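Small Workshop, Yellow Cabinets: a Gallery

Reading time: 4 minutes

My name is Notburga Pichler and I keep this page for our small workshop in Butberg. We take old control cabinets, clean them, paint them and put new wiring inside. Many visitors write to me and ask how the cabinets look on the inside, because on the street they see only the closed door. So I made this page of the gallery about the inside. The older pages, with the doors and the signs, are still in the menu under "Outside work".

I should say first that I am not an electrician. I do the painting and the paper work. The wiring is done by my colleagues, and they have read this text and corrected me in two places.

The color

The yellow has a long history with us. Our first customer, the water company in Skemley, wanted gray. When the paint arrived it was a warm yellow, and the customer came to look at it and decided to keep it. After this, other customers asked for the same color. We buy it now from Spanos in cans, and we mix nothing ourselves. In a dark cellar you find a yellow cabinet very quickly, and inside it a dropped screw is easy to see.

We paint the inside in the same way as the outside. Some workshops leave the inside with primer only. It saves one day of work, but I do not like it. When a technician opens the door after ten years, he should find a clean surface and not dust that comes off on his sleeve.

The paint is glossy. This makes it easy to wipe, but it is also less kind to the painter, because every small mistake shows. I sand between the coats with very fine paper, grade 2000, and only by hand. In the corners I use a small piece folded over my finger. For one large cabinet I need a full evening only for the corners.

The inside

The compartment is deep, and across it goes a folded ledge. I am asked about this ledge more than about anything else. It is the most difficult part to paint, because the color likes to collect along the fold and make a drop. I go over it with the brush almost dry, from left to right, and then I leave it alone. If I come back to correct it after five minutes, it is always worse.
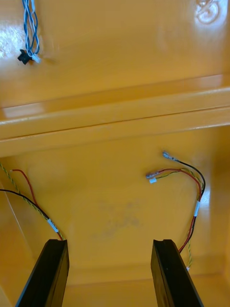 Glossy yellow on every side. In the upper left, the twisted blue pair with its two small plugs, one black and one white.

About the wires I can say only a little. My colleagues twist the thin pairs by hand, in two blues, one pale and one darker, and they like to do it loosely. A pair that is twisted too hard wants to turn back, and then it pulls on the plug. They also prefer to leave a little more length than the drawing says. I did not understand this in the beginning and thought it looked untidy. Then I had to paint over a scratch behind a bundle that had no extra length at all, and I understood it very well.

The plugs are small and they are easy to lose. We keep them in flat tins, 100 pieces in each tin, with the color written on the lid. Please do not use tape for marking the plugs, if you do this work at home. The glue stays on the plastic and later it takes the dust.

Cleaning

A glossy inside does not need much care. I use a soft cotton cloth and lukewarm water with one drop of dish soap, and I do this before the wiring starts. When the wires are in, I clean only with a dry brush, the wide kind that is sold for watercolors. Fingerprints on the ledge can be taken away with the same cloth, almost dry. Strong cleaners make the yellow dull and it cannot be repaired without new paint.

The next pages

In September I will add the cabinets for Bralach. It is a series of 19 pieces, all of the same size, and the first ones have two ledges in place of one. I am a little afraid of them. I would also like to show the old hinges, which we collect in a drawer and which come from many different factories.

If you have an old cabinet and want to know if it can be saved, write to me and tell me the height, the width and where the rust is. A price for painting the inside begins at 300 euros, without wiring. I answer all letters, but in the summer it can take two weeks.

Last change to this page: June 2023

This site uses cookies to remember your language. By reading further you accept them.

Contact | © Notburga Pichler, Butberg | Back to top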